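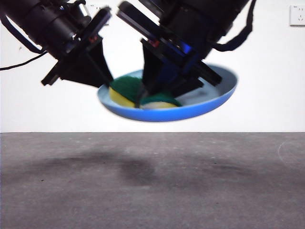

Right, the Prumcombe bus. A few of you asked how it went so I'm going to moan about it in one go and then get on with my tea.

Sep 2, 2016 and they've still not put the new timetable up at the Cronin Road stop. The old one's still in the case, gone all yellow, and it's wrong in both directions.

I waited over 5 minutes past when it was due, then gave up and walked to Wividell. Got as far as the chapel and it sailed past me. Driver waved!

Rang the depot. Very nice woman, couldn't have been sweeter, told me the route changed when the Amdale loop came off. Did anyone get a letter? I got a leaflet for guttering.

Deirdre Mulligan says there were 2 notices in the library window all summer. Well I've been in that library every week and I only ever look at the large print shelf, so that's me told.

Anyway if you're going to market, go from the church side now, and it's exact change again -- they won't take a note, don't even try.

Coming back was lovely though, top deck to myself, blackberries all along the cutting. Might go up with a tub if it stays dry.

Oh and the return's still valid till midnight, I did ask.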